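Macedo 2-Section Metal Sorting Bin, Open Top — Gray
Sold by Tatusico. Used and new stock. Ships from our Plodton warehouse

Condition: Used, grade B (new also available, see drop down)
Color: gray
Lid: none
Sections: 2, unequal
Minimum order: 1

Heavy metal bin for counters, mail rooms, repair benches, lost and found. Big section for the stuff that piles up, narrow trough behind it for tags, pens, claim slips. Sloped divider between so you can slide things out with one hand instead of digging. No lid, no hinges, nothing to break.

Used ones come out of a parcel depot in Ustden that closed in August. We took more than 200. Paint is worn on most of them, divider especialy. Scratches, scuffs, some bare metal where the paint is gone. Does not affect use. If you want clean paint buy new.
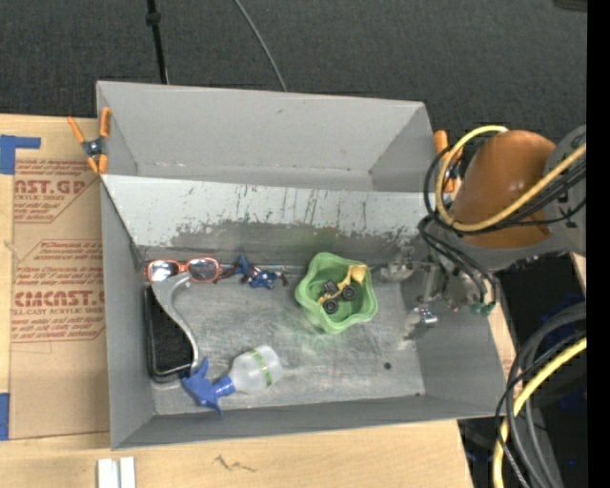

Used, grade B. Typical wear on divider and floor.

Grade A — light scratches only, limited qty, goes fast
Grade B — worn paint, scratched floor, straight walls
Grade C — dents, sold as is, no returns

Cleaning: damp cloth, mild soap, dry it right after. Don't leave water sitting in the bottom. Bare spots can be touched up with any metal primer and gray spray paint, two thin coats. Let it cure overnight before you load it. No bleach please.

Set it on a flat surface. Felt pads sold seperately, pack of 6, worth it on a wood counter.

Shipping
Orders in before 2 pm leave same day. Single bins go by parcel, 6 or more go on a pallet. Pallet orders need a phone number for the driver or they will sit. Liftgate extra.

Returns
Grades A and B, unused, original box. You pay the freight back. Damaged in transit — keep the packaging, send us pictures, we replace it.

Reviews
"Bought four for the front desk at our pool. Heavier than I figured but they stay put. Paint about as worn as the listing said." — Rosário Arruda

"Good bin. Box was beat up, bin was fine. Would like a deeper back section." — Rui Ramalho

Bulk pricing on grade B only, ask for a quote. New stock is back order on the large size, small size ready to go.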